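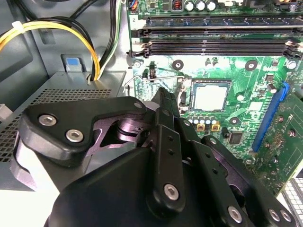
4. Why the old desktop stays

4.1 Age as a poor predictor

We went into the fieldwork expecting age to do most of the explaining. Office managers in Tullolow told us during recruitment that they replaced computers "every few years," and the purchasing policies they sent us agreed with them. The inventories did not. Of the 119 desktops listed across the 17 participating offices, 29 were older than the policy that was supposed to retire them, and two offices could no longer find the policy.

What kept a machine in service was mostly the person sitting in front of it. Desktops assigned to one long-term employee outlasted shared ones, even when the shared ones were newer and used less. Respondents described their own computer as slow but known. A receptionist at a dental practice on Arnaud Street had learned to start hers before making coffee, and she judged its health by how much coffee was left when the login screen came up. She rated it "fine." We coded this as satisfaction, with some discussion among the coders.

Shared machines got no such patience. A fault on a shared desktop was reported sooner, described in harsher terms, and more often taken as proof that the whole computer was finished. In the interviews run by Orysia Kostiuk, the word "dead" was used for computers that were switched on and working at the time.

4.2 The price of opening the case

Every office had a spending limit under which a repair needed no approval. The most common limit was $500, and it seems to have been set by someone who liked round numbers. Few repairs came anywhere near it. The limit still shaped behavior, though in a direction its authors would not have enjoyed: a new desktop from the local reseller, Plustside, could often be had for slightly less, so replacing the computer took one signature and fixing it took a conversation.

Respondents also overestimated how hard the inside of a desktop would be to deal with. When we asked them to sketch what they thought was in there, most drew a single box labeled "computer" inside the larger box. Several added a fan. Among those who had never removed a side panel, expected repair cost rose with the number of parts they believed they would be able to see, and seeing more parts is exactly what happens when the panel comes off. The processor drew the most respect. It was named as the likely cause of nearly every complaint, including one about a printer, yet hardly anyone knew that it sits in a socket with a lever and a metal plate (Figure 3) - a fitting no stranger than the clip on a lunch box, if a good deal less forgiving.

We don't take this as a call for receptionists to change their own processors. Our point is narrower. The case panel works as a price signal, and it is read by people who have been given no other prices.

Figure 3. An open CPU socket on a Dell motherboard, with the load plate raised and the retention lever swung up. The label "RDP CPU" is printed on the board.
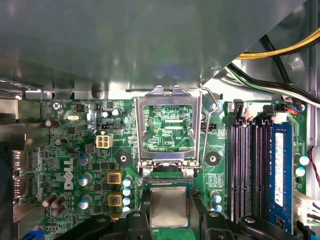 4.3 Records and what they leave out

Eleven offices tracked equipment in Bruvomus, an inventory package that asks for a reason whenever an item is retired. The field can't be left blank. It can, however, be filled with a period, and in the records we were given this was the leading cause of hardware failure. "Old" came second. "See email" came third, and we were not given the email.

We therefore relied on interviews for retirement reasons and used the inventory data only for purchase dates and assignments. Recall is a weak source for events this dull. Where two respondents in the same office disagreed about why a computer had gone, we kept both accounts and excluded the case from the comparison in Section 5.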